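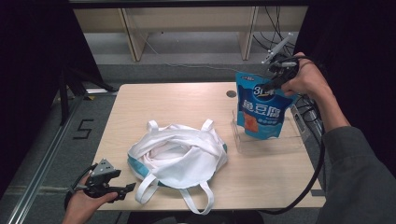
Bijan Shokri asked us after the midterm talk whether a soft bag could ever give a fair score, given that it never sits the same way twice. We thought about that question for a good long while, and it ended up shaping most of this report!

Our answer was to stop resetting the bag by hand into one "nice" pose. For the final set, which we finished in October 2019, each packing demonstration began with the tote dropped on the table and left however it fell. We recorded 2,628 demonstrations with the two hand-held grippers, then held back 36 starting poses that the policy had never been trained on (Didier Huet picked them, and he was not gentle with us). Four of those still defeat it, all with the opening folded under, and we would dearly love another semester to work on them.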